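Truruvham Manipulation Group — people wanted for gripper comparison study, December

Posted 11/18/18

Hi all, quick one as the slots need filling before the end of term. We're comparing 2 grippers and two ways of driving them, all in simulation, and we need people who have never used our setup before. No robotics needed. If you can use a game pad you'll be fine.

What it is
You sit at a desk at our Uswood building and drive a simulated arm to pick up household things off a perforated table and put them in a basket. Half your session is with the standard two finger gripper, half with the Mathew one (softer pads, slower close). Same arm both times. You also swap controllers at the midpoint — the old one is position control, the new one is called Wellell and does some of the wrist alignment for you. We want to know if people like that or if it just gets in the way. Opinions so far are split and loud.

How long
One visit, 2 hours with a break in the middle. There's 30 minutes of practise first, which doesn't get scored. Then 5 blocks of picks, short questionaire after each. Tea and biscuits, decent ones.

Who we want
18 or over. Normal or corrected eyesight, as you'll be judging depth off a flat screen. Left handers very welcome, we're short. Not suitable if screens give you migraines, sorry. Anyone who did the spring pilot can't do this one, you know the layouts too well.

What you get
Gift voucher on the day, plus bus fare if you keep the ticket. Voucher still yours if you stop early. You can stop whenever you like and don't have to say why.

What we record
Controller inputs, arm position, every simulated camera view, your questionaire answers. No video of you, no audio. Data is kept under a number, names held seperately and deleted once the study closes. Ethics approved, reference 896, copy of the form on request.

Views from the simulator, room view and close up:
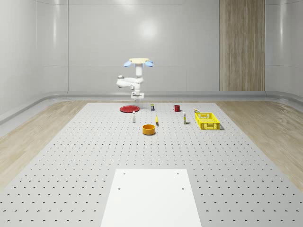
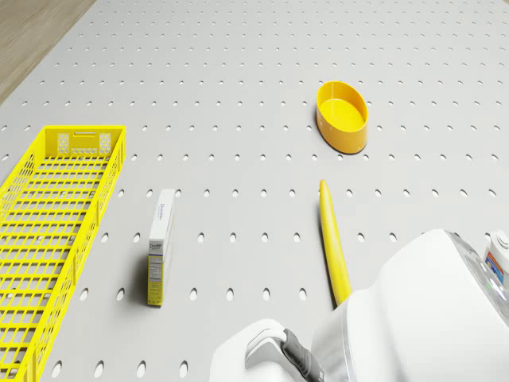
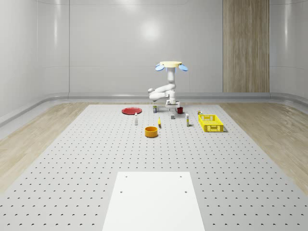
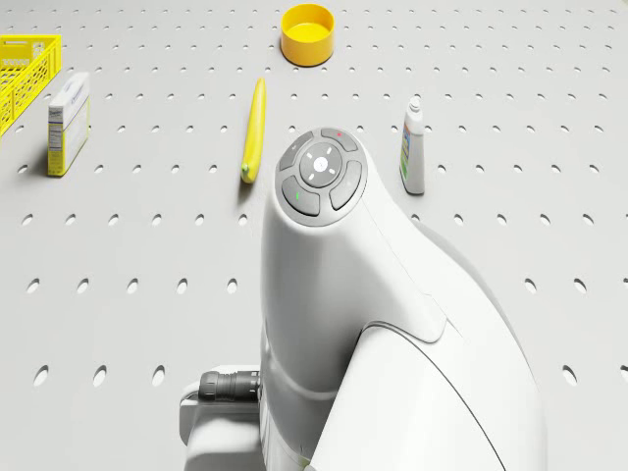 You get to switch between views yourself during the practice, after that it's fixed for each block so everyone has the same. Some people hate the close one for the first ten goes and then won't use anything else. Please don't worry about dropping stuff, drops are data. Same goes for knocking things over.

Also looking for one paid helper for the same weeks. Mornings mainly. Job is meeting people, reading out the instructions exactly as written, restarting the simulator when it hangs, and filling in the log sheet. Would suit a student with free mornings. Must be patient and must have legible handwriting, the last log was a nightmare. A bit of Linux would help but we can show you.

To sign up
Email Bernadette Ó Riain at the group office, put GRIPPER in the subject line. Tell us:
which mornings or afternoons you can do
left or right handed
how often you play games with a pad (never is fine)
anything we should know about access, there is a lift but it's round the back

For the helper job put HELPER instead and attach a CV, one page is plenty. Bernadette is sorting both lists so please don't ring the lab — phone is next to the desk where people are being tested.

Slots are first come first served. If you book one and can't make it just let us know, day before if possible, there's a reserve list.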